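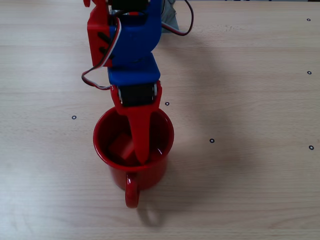

I have drunk my morning coffee from red mugs since I was a student, and for a long time I did not think about it. It was only when I moved to my present apartment and had to choose which things to keep that I noticed. I had given away plates, pans, a good salad bowl and a kettle, and I had kept every red mug I owned. So this post is about mugs, and also a little about the table they stand on, as my sister asked me to write more about the apartment and less about my work.

First I should explain my coffee habit. I get up early, before the buses start to be loud on our street, and I make one mug. I do not make a pot. A pot makes me drink more than I want, and the last part is always bitter. I use a small plastic cone with a paper filter that I put directly on the mug, and I pour the water slowly. When I was learning this I measured everything with a kitchen scale, and now I only measure the coffee and trust my eye for the water. Sometimes my eye is wrong and the coffee is weak. I drink it anyway.

The cone is the reason that I am particular about the mug. It has a flat ring at the bottom, and this ring must sit well on the rim. If the mug is too wide, the cone falls in. If it is too narrow, the cone stands there like a hat on a child and one small push is enough for a disaster. I had such a disaster in my old kitchen, with wet coffee grounds inside the drawer where I kept the clean towels. I was finding coffee in that drawer until the day I moved out.

A ceramic mug is for me the best. I tried a glass one, with two walls, which was a present from Azlan Ismail when we worked in the same office. It was beautiful and you could see the coffee getting darker as it dripped, but I was always afraid of it. I washed it alone, by hand, and I dried it immediately, and still it got a crack one morning in winter. Azlan laughed when I told him and said that his own broke in the first week. I tried also an enamel mug, the kind people take camping. It is strong, but the rim gets so hot that I have to wait, and when I have waited long enough for the rim the coffee is already not hot. With a ceramic mug I can start drinking sooner and continue longer.

Why red, I cannot say exactly. My first one came from a shop near the university that was closing. The owner had put all the kitchen things in boxes on the sidewalk and you could choose. There were many white mugs and one red, and I took the red one so that my roommates would not confuse it with theirs. This worked very well. In a shared kitchen with four people, a red mug is like a name tag. When that one lost its handle I bought another red one, and later Bindu Amin gave me one for my birthday, and after that people understood it as a rule and nobody gave me another color again.

About the size, I have an opinion that my friends find funny. I do not like big mugs. A big mug is heavy before you put anything in it, and the coffee at the bottom is cold when you arrive there. Prys Samuel, who visits us often, drinks tea from something that I would call a soup bowl with a handle. He brought it in his bag the second time he visited, and it lives now on our shelf, behind everything else. I move it when I need the sugar.

Now the table. When we came here the apartment had no table at all, only a bar with two high chairs, and I can not eat on a high chair. My feet do not know where to go. We looked for a table during the whole spring. I wanted one with a light top, because the kitchen window looks to the north and the room is a bit gray for much of the day. My husband wanted dark wood, like in his parents' house. We went to see a dark one, second-hand, with a very kind seller, and when we put our measuring tape on it we found that it could not go through our door unless somebody removed the legs, and the legs did not come off. So the light one won, but I promise that I did not choose the door.

The light top has made more difference than I expected. In the morning it takes what little light we have and gives it back. I can read at it without the lamp from April until the end of September. Crumbs are hard to see on it, which I first believed was an advantage. Then I put my sleeve in some jam. I wipe it now every evening, if I see something or not.

Rings are the other subject. Every person who owns a table and drinks hot things has a war with rings. My aunt put a cloth on the table, and on the cloth a plastic sheet, and on the plastic sheet small mats, so as a child I never saw what her table looked like. I do not want to live like this. But I also do not want rings. What we do now is simple:

The mug is filled on the counter, next to the sink, never on the table. The drops stay there.

Before I carry it, I pass a dry cloth under the bottom. It takes one second and it does almost all the work.

If a ring comes anyway, I clean it the same day with a soft cloth, warm water and one drop of dish soap. Coffee that stays overnight is a different animal.

We have coasters also. Morfudd Prosser crocheted them for us from cotton, and they are very nice, but they stick to the bottom of the mug when it is wet, and then they travel with the mug up to your mouth and fall down on your knees. I told her this, with many apologies, and she said that hers do the same and she uses them under plants. So ours are under plants too.

Some readers asked me last time how I get the brown stain out from the inside of a mug, so I will write it here properly. Coffee leaves a thin brown layer, first at the bottom and then as a line where you usually stop pouring. On a white inside you see it after a few days. I was raised to believe that a dirty mug inside is a shame for the whole house, so I have tested many things. Strong scrubbing with the green side of the sponge works but makes very fine scratches, and in the scratches the next stain holds better. Vinegar did nothing for me. I tried tablets of the brand Brundadent, which are made for false teeth and which I bought with a very serious face in the pharmacy. They work well if you leave them for 30 minutes, but the mug smells of mint until the next day, and coffee with mint is something I do not recommend to anybody.

The best is still baking soda. You put one small spoon in the wet mug, add just enough water to make a paste, and rub with your finger or with a soft cloth. No force. After this you rinse twice. For the place where the handle meets the body I use an old toothbrush. I do this when I am waiting for something in the oven and have no better idea, so maybe two times in a month.

I must also write about how a mug breaks, as I have experience. It is almost never in the sink. I keep mine out of the crowded part of the dish rack, and there they are safe. The dangerous moment is when a mug stands close to the edge of the table, and a person is talking. I talk with my hands. My mother talks with her hands, and when she visits we are two. The rule in our house is that a mug stands one hand from the edge, with your fingers open and flat. It is a measure that you always have with you. Children understand it immediately and are proud to check it for the adults. Adults need more time.

The handle should look to the inside of the table, not to the outside, where it can catch a sleeve or a bag strap. My neighbor Sarmīte Venckus taught me that one. She had a small café for many years and told me that she could see from the door which cups would be on the floor before lunch. She would go around and turn the handles with one finger while speaking with the guests, and they did not notice. She still does it at my home. I see her finger come and turn my mug a little, in the middle of a story about her tomatoes, and she doesn't know it herself.

I have now three red mugs that I use. They are not the same red. Bindu's one is the oldest, and it has a small chip under the handle where only my finger knows about it. One I bought at a market in June, from a table with mostly flower pots, and I paid too much, but it holds the cone perfectly. The last one was in a box of kitchen things that came with the apartment, together with a garlic press and a can opener for left-handed people. My husband is left-handed, so he felt very welcome.

I was thinking to buy a fourth one, to be ready when one breaks. My sister says that this is how a collection begins and that I should stop reading about glazes at night. She is probably right. But if somebody of you knows a mug that is not too wide, not heavy, with a handle where two fingers fit and a rim that is flat enough for a cone, please write it in the comments. I look also at blue ones. No, I don't.

Next time I will write about the shelf, which is still standing on the floor and not hanging on the wall, where it should be since March. We have bought the screws two times. The first ones are somewhere in the apartment.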